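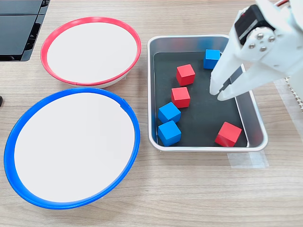 Sorting Small Parts Before Assembly

Sort all parts by type before opening the assembly manual. The method below suits kits of up to 24 part types, such as the Dellow shelf and cabinet kits.

Step 1. Set out containers

Use one shallow container per part type. Shallow sides keep short screws within reach. Mark each container with the part code from the packing list.

Step 2. Sort by one property at a time

Separate by color or finish first, then by length. Measure screws from under the head to the tip. Lengths that differ by 3 mm are easily confused.
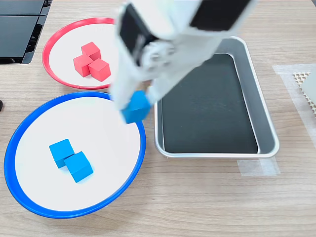
Step 3. Check against the packing list

Compare each container with the list. Bag any spares and label them.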